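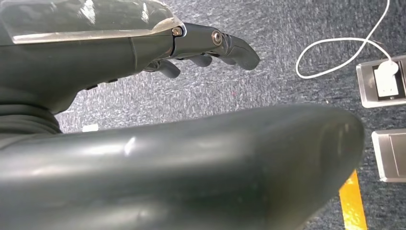 Cuaderno de taller. Abril de 2019
Mesa de clasificación y casilleros. Orden de trabajo 3908

Objeto de la entrada: dejar por escrito cómo queda la mesa después del cambio de casilleros y qué criterio seguimos para guardar las piezas que llevan tarjeta. La versión anterior estaba repartida entre correos y dos hojas sueltas, y no coincidían en el orden de las ranuras.

Casillero grande. Es el de tablero de fibra marrón claro, con la cuadrícula de compartimentos estrechos. Queda sobre la mesa, con las ranuras abiertas hacia arriba y en ángulo. Con el casillero en horizontal las tarjetas se hundían y había que sacarlas con la uña. Inclinado se lee el borde superior sin tocar nada. Joaquim propone aumentar algo más el ángulo; yo lo dejaría así hasta que tengamos los topes, porque con más inclinación las piezas cortas se deslizan al fondo.

Ancho útil de ranura en el plano de Vieira: 8 mm. Las piezas con tarjeta doblada no entran sin forzar. Regla provisional: tarjeta sin doblar, en el extremo superior de la pieza, texto hacia quien está sentado. Si la tarjeta no cabe entera se cambia la tarjeta, no se recorta.

Casillero secundario. El de madera con los cantos de tono amarillo, debajo del voladizo de la estantería blanca. Tiene las ranuras horizontales, así que solo sirve para cosas planas o muy pequeñas. Lo reservamos para material pendiente de identificar. Lo que se quede ahí al cierre de la jornada pasa a la lista de pendientes con la inicial de quien lo dejó. La ranura de abajo es para tarjetas; no meter piezas encima.

Códigos. Mantenemos los dos prefijos: AD para lo que viene de Adent y MU para lo de Mutar. Lo de Hullus llega con su propia numeración y se copia tal cual, sin prefijo. Dorian había empezado a poner HU en algunas fichas. Hay que deshacerlo en la hoja de cálculo, y de paso revisar si quedan duplicados por el mismo motivo.

Registro. El portátil se queda en la mesa, abierto y de cara al puesto, con el disco externo a su lado. La copia se hace al disco al terminar cada lote, con el nombre de carpeta igual al número de orden seguido de guion bajo y lote. Sin espacios. El disco no se desconecta durante la sesión: el cable es corto y cada vez que se aparta el portátil tira del conector.
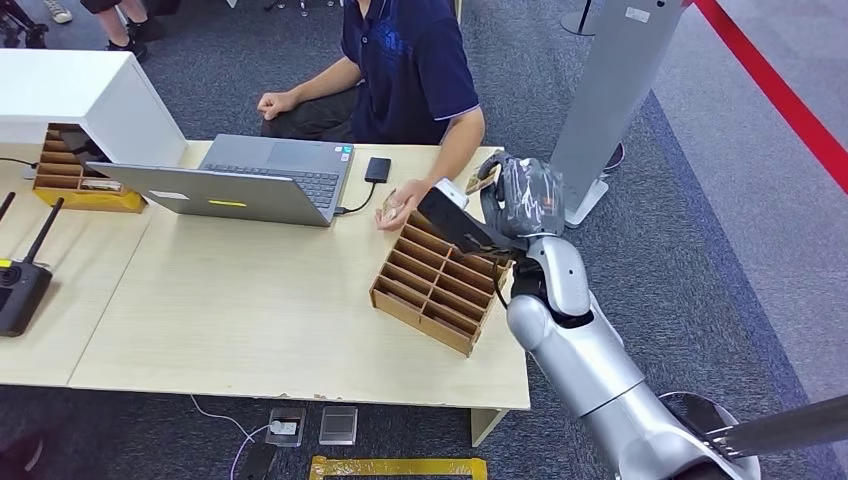
Secuencia por pieza, tal como la acordamos con Joaquim:

Se toma la pieza por los cantos, con la tarjeta arriba.
Se lee el código en voz alta y la persona sentada lo repite.
Se anota en el portátil.
Se coloca en la ranura siguiente del casillero grande, de izquierda a derecha y de delante hacia atrás.
Si hay duda en el código, va al casillero secundario y no se retrasa el lote.

El paso de mano a mano se hace por encima de la mesa, nunca por encima del teclado. Quien entrega no suelta hasta que el otro ha cogido. Parece obvio, pero en el lote de prueba se nos cayó una AD y hubo que comprobarla entera.

Red. El router negro sigue en el tramo de mesa contiguo, con sus dos antenas. La toma de pared negocia a 100 Mbps, suficiente para la hoja compartida. La copia a la carpeta común se lanza al final del día.

Cables. El que corre por el borde izquierdo de la mesa está sin fijar. Pedidas bridas adhesivas y una canaleta de 185 cm; la mesa es algo más larga, pero el último tramo queda detrás de la estantería. Las cajas de suelo en la moqueta, cerca del borde delantero, tienen que quedar accesibles: no poner embalajes debajo de la mesa, ni siquiera de forma temporal. Al mover la silla, comprobar que las patas no apoyan en las tapas.

Pendiente:
Topes para el casillero grande (Dorian, preguntar a Vieira si los sirven sueltos).
Corregir prefijos HU en la hoja.
Etiquetar las filas del casillero grande con letra, por el frente.
Decidir si el casillero secundario se gira para ver mejor la ranura de abajo. Joaquim Tavares lo prueba con el próximo lote y anota aquí el resultado.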